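Storngate Residents' Association
Minutes of the April general meeting
Held in the upstairs room at the library, Monday, 7:00 p.m.

These are draft minutes until they are approved at the next meeting. Corrections should go to the secretary in writing. Remarks made in the parking lot afterward are not part of the record.

Opening

The chair opened the meeting at 7:05 and noted that a quorum was present. The minutes of the last meeting were read. A member from Mill Row objected to the phrase "general support" in the section on the recycling contract, saying she remembered mostly sighing. The secretary agreed to change it to "no vote was taken." The minutes were approved as corrected.

Matters left over from last time

The broken light at the foot of the library steps has been reported again. The town says it is on a list. The chair was asked what list, and did not know.

The letter to the bus company about the early service has not had a reply. A second letter will go out. One member doubted that a second letter would do what the first did not, and suggested that people who use the early bus sign it this time. Agreed.

The recycling contract: what is being proposed

The chair summed up for those who missed the last meeting. The town wants to end the present arrangement, under which residents sort paper, glass, and containers at home, and move to a single mixed cart collected every other week. The work would go to Starnier, which would haul the material to its site at Tallska and sort it there. The town would sign for 5 years. The public comment period is open now and the town council votes after it closes.

A representative of Starnier had been invited and sent regrets along with a packet. The packet was passed around. It has a good many photographs of smiling families and not many figures.

Questions about cost

The treasurer had read the packet and the town's own summary side by side and reported that the two do not match. The town's summary says the new service will "hold costs steady." The packet says the yearly fee may be adjusted to reflect "market conditions," and does not say by whom, or how far. He had called the town office and was told that the adjustment language is standard. He asked to see another contract where it appeared and is waiting for a call back.

A member who used to do purchasing for a hospital said that in her experience "standard" is what the seller calls the part you should read twice. She wanted to know if there is any ceiling on the adjustment. There does not appear to be one in the pages we have. The full contract has not been released.

A member from Canal Street said he was inclined to support the plan, that he is tired of having three bins in his kitchen, and that the association opposes things too easily. He pointed out that we also fought the new crosswalk, which everyone now uses. The chair thanked him and said that the crosswalk was a fair point. Another member said the crosswalk had been moved before it was built, and that it was moved on account of our letter. The discussion of the crosswalk was ended by the chair.

Questions about what happens to the material

Most of the evening went to this item.

The packet claims that mixed collection leads to "more recycling." Several members asked what is being counted. If it means more stuff goes into the carts, nobody at the meeting would argue, as a bigger cart holds more. If it means more stuff gets made into something else, the packet offers nothing to back it up. A broken jar mixed in with newspaper spoils the newspaper, and the member who runs the print shop said he would not buy pulp made that way and did not know who would.

The treasurer noted that the packet gives the share of material "accepted at the facility" and never the share that leaves it for a buyer. He would like the second number. He wrote to Starnier for it and was sent the packet a second time.

Two members had gone on the public tour at Tallska and were asked to report. They said the staff were polite and the tour was short. They were shown the yard and the visitor room. They asked to watch a mixed load being sorted from start to finish and were told that was not possible on tour days. Both felt they had learned where the restrooms are and little else. One said she came away less sure than before she went. The other thought this was a bit hard and that the place was at least clean.

A member asked about batteries and small electrical items, which people already put in the wrong bin. The packet says these are "managed." The word came in for some criticism.

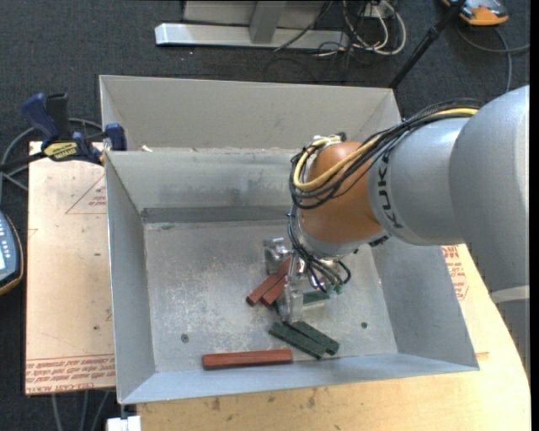
Carts and narrow streets

The standard cart holds a good deal more than our present bins. Residents of Mill Row and the lower end of Canal Street have no side access and would have to wheel it through the house or leave it on the sidewalk. The sidewalk on Mill Row is already too narrow for a stroller when a car is parked with two wheels up.

The town's summary says smaller carts will be available "on request where appropriate." Members asked who decides what is appropriate. The chair will ask. A member who lives in the Sasaki building, which has 59 apartments and a single trash room, said their superintendent had been told the building would get shared dumpsters, and then that it would get carts, and lately nothing at all. She asked that the building be mentioned by name in our comments. Agreed.

The member from Canal Street said that other towns with old streets have managed with carts. He was asked which ones and offered to find out. The secretary has put him down for this.

Pickup every other week

The parents present were not happy with the longer gap. It was said in reply that recycling does not smell the way trash does. It was said in reply to that that a milk carton in July certainly does.

The question of missed pickups was raised. Under the present contract a missed street is collected the next working day. The town's summary does not mention missed pickups. If a missed street has to wait for the next regular turn, people will go four weeks between collections, and the carts will not hold it. The treasurer regards this as the strongest practical point we have and wants it near the top of the letter.

The survey

The town says residents were consulted. The chair has a copy of the survey. It was mailed with the water bill and had 4 questions. The first asked whether people would like recycling to be easier. Members wondered who would say no. None of the questions mentioned the length of the contract, the fee adjustment, or the pickup schedule.

The town cites 700 replies. It does not say how many forms were mailed, and it does not give the answers broken down by street. A member said that 700 is still more people than have ever come to one of these meetings, and that we should be careful about claiming to speak for anybody. This was taken in good part. The chair suggested that our letter say plainly how many members were present and how they voted, and leave it there.

Motion on the comment letter

It was moved and seconded that the association send a comment letter asking the council to put off its vote until the full contract is made public, and asking for written answers on the following:

The ceiling, if any, on yearly fee adjustments.
The share of collected material that is sold on to a buyer.
How batteries and small electrical items are handled, and who pays if a load is refused.
What happens when a street is missed.
Who decides on smaller carts, and what the Sasaki building will get.

An amendment to state outright that the association opposes the contract was proposed. Those in favor said the council will read anything softer as a yes. Those against said we do not have the facts to oppose it, any more than we have the facts to support it, and that this is the whole complaint. The amendment failed on a show of hands. The main motion carried, with the member from Canal Street abstaining. He asked that the minutes show he was not against asking questions.

The treasurer and the secretary will draft the letter. Anyone wishing to see it before it goes out should leave an email address on the sheet by the door.

Other business

The spring plant swap will go ahead on the library lawn if the library agrees. Last year's leftover pots are still in the chair's garage and the chair would like them to leave it.

A member asked if the association could look into the noise from the car wash. It was explained that the car wash is outside our boundary. The member said the noise was not. The chair will raise it with the neighboring association.

The coffee fund is short. A jar was passed.

Next meeting

Same room, same time, subject to the library's summer hours, which have not been posted. The chair will send a notice.

The meeting closed at 9:10 p.m.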